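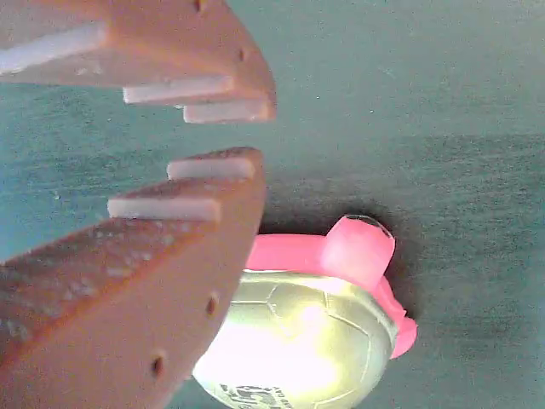

Ticket: Label printer drops off network after idle
Site: Falau warehouse, packing bench 2
Opened: July 2023
Assigned to: Tihomir Omerović
Status: Closed

Reported problem
Printer goes offline after a quiet spell. Jobs sent from the Betell order screen stay in the queue as "Pending". Power cycling brings it back until the next break.

Log
Ping to the printer fails once it has been idle for 180 seconds. Front panel still shows Ready. Swapped the patch cable, same result. Moved to the spare switch port, same result.

Sleep timer in the printer menu was set to 180. Changed to Off, saved, restarted. Printer stayed up over lunch but dropped again mid-afternoon.

Checked the DHCP table. Address ending in 117 was also leased to a handheld scanner added in June. Set the printer to a static address ending in 200, outside the lease range. Updated the port on the Betell server and cleared the stuck jobs.

Test batch of labels printed from both packing screens. No drops overnight.

Open item
Bench 1 printer has the same sleep setting. Separate ticket raised.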